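卓上本棚「フィルスカ」を使ってみた

机の上に本が増えると、人は本を減らすのでなく棚を買う。私もそうで、Pärnの卓上本棚フィルスカを買った。木製、赤みのある茶色、棚板で段が分かれているだけの簡素なものだ。届いた箱には66ページの冊子が入っていて、そのうち組み立てに関係があるのは見開きひとつだった。残りは木への思いが綴られている。読み物としては悪くない。

組み立ては11分。ねじを締める道具は付属するが、握りが細く、途中で自前のドライバーに替えた。塗装のにおいは3日ほど残る。
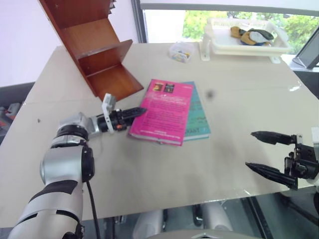
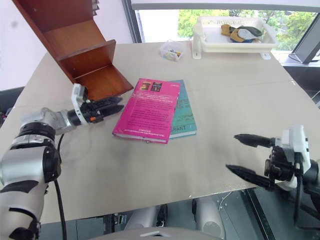
文・Rulotgate編集部 卓上家具担当

色は明るいベージュの天板によく合う。鮮やかなピンクの表紙の本を入れればそこだけ妙に騒がしくなるが、棚の責任ではない。小物を入れた透明ケースは棚に入れず、机の奥に置いたままにしている。棚を買っても机の上の物はさほど減らない。

気になったのは奥行きで、文庫だと後ろが余り、大判だと前に出る。ちょうどいいのは単行本だけという、なかなか人を選ぶ設計だ。底に滑り止めはなく、別売りのゴム足が200円。最初から貼っておいてほしい。

同じ時期に試したDirhamの金属棚は安定感で勝るものの、本を戻すたびに台所のような音がした。夜に読む人にはフィルスカを勧める。7月に買ってから板の反りは出ていない。本はまた机に積み始めている。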